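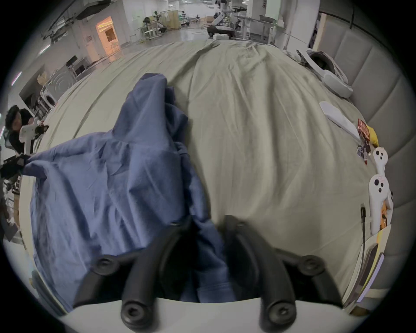

I went to the Lallano open day on a Thursday in March, mostly for the bedding. My own sheets have reached the age where they could be read through, and the flyer promised a look at "the working side of sleep," which I took to mean samples.

Lallano is on the second floor of the old Gillari building, 68 steps up if the elevator is sulking. It was sulking. At the top Samina Paracha was handing out name stickers and a floor plan that had been photocopied until the restrooms vanished. She runs the showroom side and has the calm of a woman who has watched a great many adults sit on a mattress and say "ooh."

The tour began at 10 with the sheets. Lallano keeps a stock list of 868 fabric colors, and I am fairly sure we were told about most of them. The greens alone took us well past the first coffee. There is a green called Tiêu, which Samina said was named after pepper, and which looked to me like the color of a waiting room. Two people in our group bought it on the spot, so what do I know.

What I liked best was the big room with the bed in it. It's bright in there, unkindly so, the kind of light in which you find out what your sweater really looks like. The bed has a padded gray headboard, the panels running up and down, and I would happily have taken it home. The sheet was a washed-out green that turned beige whenever I moved my head. It was also wrinkled from one side to the other, and I found this a great comfort. I had assumed that people in the business slept on something ironed.

The laundry was out, too. A blue garment was having its turn on the bed, and I can report that professionals begin where I do, with a heap.
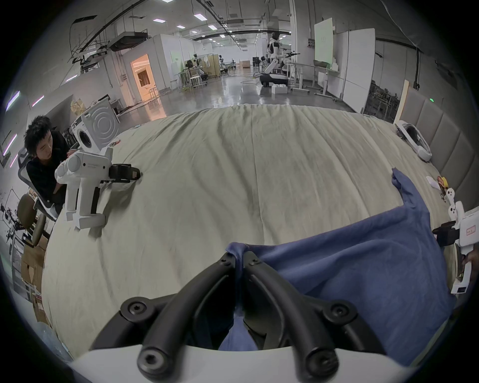 Blue laundry on the big bed, with the gray headboard at right.

I got into a conversation at this point with a man from Fleketti, who make drawer dividers and have opinions. His method for a shirt is to lay it face down, bring the sides in, lay the sleeves back along themselves and fold up from the hem in thirds. Mine is to hold it under my chin and hope. He asked how many shirts I owned and I said 6, and he looked at me with real sympathy and gave me a brochure.

A light wooden board was propped at the end of the headboard. I asked the Fleketti man whether it was for folding around, the way they do in shops, and he said he'd wondered the same thing. Neither of us asked anybody who might have known.

Lunch was at noon in the corridor - soup, in cups, on the day they chose to show off pale fabric. After that came a talk on pillow fillings. I learned that I have been buying the wrong pillow for over 10 years, and that the right one costs more.

I left at two with the brochure, a square of Tiêu the size of a coaster and no sheets. The elevator had started working again by then, but only going up.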